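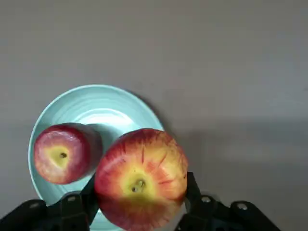
Can a robot put fruit away yet?
Yes, slowly. A gripper can hold an apple over a plate. Crowded drawers are harder.

What about containers with lids?
Latches are the sticking point. At Trenance we ran 246 lid trials in February and still check each one by hand.

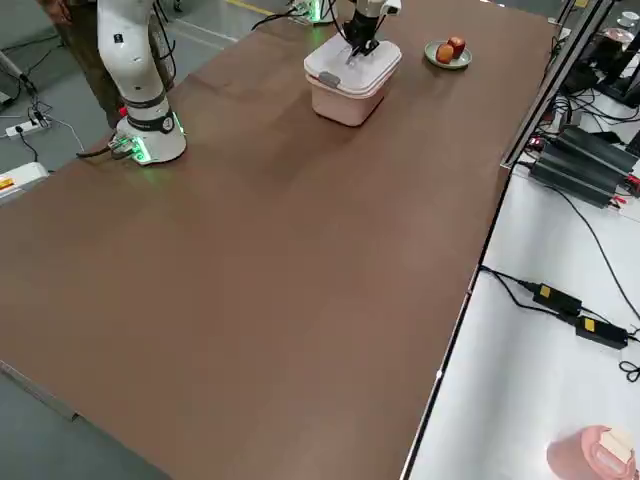

One reader wrote that her dishwasher is the only robot she needs, and asked when prices will drop. We don't have a date.

Does an empty plate count as a finished job?
Only if the fruit ended up where it was meant to go.
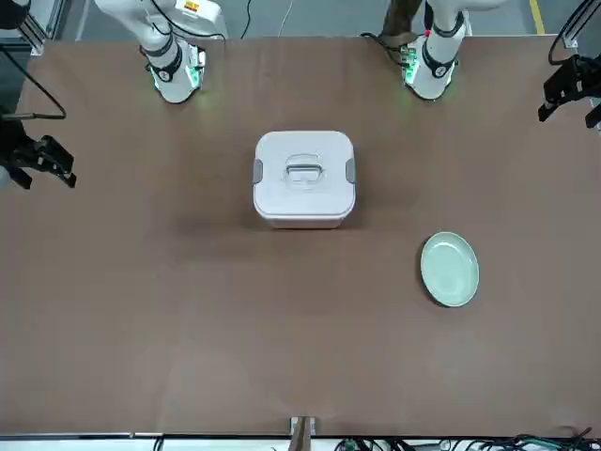

Can I buy one for my kitchen?
Not from us. Koltard is a shop-floor project.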